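Trade Talk > Packaging > Interviews

News Interviews Suppliers Letters Back issues

Does a small box need to be this clever?

Sandra Hartley sells boxes that arrive flat. They come in pastel colours, they need no tape or glue, and according to the Morelli price list they go together "in moments". I have been folding things into other things for most of my working life, first soap and then chocolates, and I have never found that a moment was enough. So I went to see her in April with a list of complaints.

She had pink and pale blue on the go. 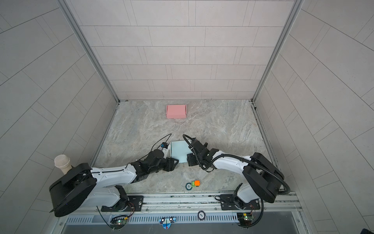
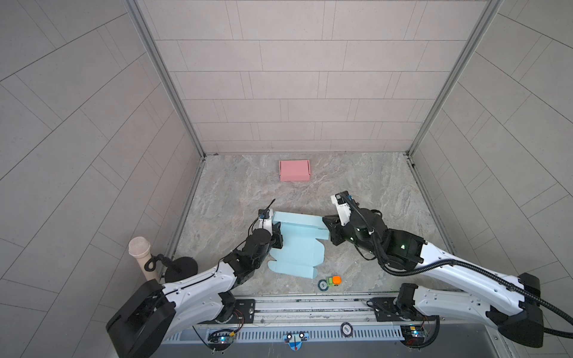 Whose moments are they?

I began with the price list. How long does one box take?

"Thirty seconds for somebody who's done a tray of them," Hartley said. "Longer for the first few."

How much longer?

"It depends on the person."

I pressed her on this, as a shop buying these things doesn't employ a person who has done a tray of them. It employs a student in December. She agreed that the first box can take a couple of minutes and that the second isn't always better. I asked why the list didn't say so. She said the list was written before she joined, and that she would have put "quickly".

I don't think "quickly" is much of an improvement, and told her so.

Her case is that a flat box saves space, and I can't argue with that. A made-up box is mostly air, and anyone with a stockroom the size of mine resents paying rent on air. What I dispute is the idea that the saving is free. Somebody still has to stand the walls up and get the tabs home, and that somebody is on an hourly rate.

"You'd be paying for it anyway," she said. "If we made them up, you'd pay us, and then you'd pay for the bigger lorry."

I'd like to see that worked out on paper. She offered to send it. It hasn't come yet, though in fairness she did send a box of samples the same afternoon.

The trouble with tabs

My second complaint was tabs. There are too many of them, and they all look alike until you fold the wrong one. Hartley's answer was that you raise one wall first and leave the rest lying flat until you can see what belongs to it.

"People pick the whole thing up off the table. They try to do it in the air, like origami. Leave it down. Get one side standing, then look."

I tried this later with the samples and it does help. It helps less when the crease is shallow, and on two of mine it was. The board rolled over where it should have bent, and left a soft shoulder that no amount of thumbnail would sharpen. Hartley blames damp storage. I keep my stock in a dry cupboard, and I had only had them overnight.

She was more forthcoming about the crease than I expected. Her colleague Renato Manalo sets the creasing depth, and changed it after a grumpy letter from a bakery in Telville which had ordered 2894 of the small size and found the lids springing open on the shelf.

"They weren't all bad," she said. "Enough of them were."

Did the bakery get its money back?

"They got a credit note."

I asked whether the bakery was happy with a credit note. She said it was still a customer. I noticed that these were two separate questions.

Pink, blue and the rest

There are 14 colours. I put it to her that no one has ever needed 14 colours of small box, and that four would do: white, brown, something for weddings and something for babies.

She laughed at that, then defended every one of them. The pink and the pale blue outsell the white, she said, and the white shows fingerprints. The cream gets sent back by people who thought they were buying white. The two greens are too close together and she would happily lose one, but Samuele Rizzi in the sales office has a florist who takes nothing else.

My own objection to pale colours is scuffing. A white scratch on a brown box looks like string. On a pastel it looks as if the box has been used before. Hartley's advice is to fold on something smooth and clean, and to sweep off the trimmings before starting the next one. I have no quarrel with that. I only wonder how many shops do it at ten to nine in the morning.

What she would change

To her credit she had an answer ready. She would print a small number on each tab, on the inside, in the order they go in. It has been suggested and turned down twice, on the grounds that customers open a box and see the numbers.

"I'd rather they saw a number than a split corner," she said.

So would I, and it was the only point all morning on which we agreed without haggling. I asked if she would let me quote her on it. She thought for a bit and said yes, as long as I also mentioned that the long flap on the lid is meant to go in last, and that most of the complaints she gets are from people who have put it in first.

I have now made up 30 of the samples. The later ones are neater. My thumbs hurt, three have split at the corner, and I have gone back to my old supplier for the summer order while I wait for those sums.

Comments (4)

Ada Testa
We use the Morelli ones for earrings. Shallow crease on the pale blue, never on the pink. I've mentioned it to them. A bone folder sorts it out but I shouldn't need one.

boxroom
Two minutes for the first box is generous. Mine took a tea break.

Gaetano Lo Presti
You didn't ask about the minimum order! That is what stops small shops like ours, far more than the tabs.

Ada Testa
Gaetano, they'll split a pack between two colours if you ring up. It isn't on the list.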